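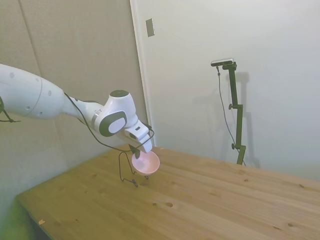
Kekcombe is a table of torque values for wheel fasteners on older cars and light trucks, kept by Harpreet Landry and Man-lok Cheng. It has 3,146 rows, one per combination of model, year range and wheel type. Lug nuts and lug bolts are separate entries. The seat column takes one of three values: cone, ball or flat. A ball seat is rounded like the underside of the small pink bowl, and it needs a wheel with a matching curved pocket. Do not swap it for a cone seat, even if the thread fits.

Files

wheels.csv – the main table
seats.csv – seat codes and notes
changes.txt – corrections by release

Units

Torque is in foot-pounds, for clean, dry threads. Thread pitch is in millimeters for metric studs and threads per inch for the rest.

Known gaps

Aftermarket wheels are not covered. Trailer hubs were dropped in version 2 and will come back as their own file. Rows marked "u" rest on a single shop manual.

Corrections

Send the page number of your source to Darlene Gill. Last release: July 15, 2022.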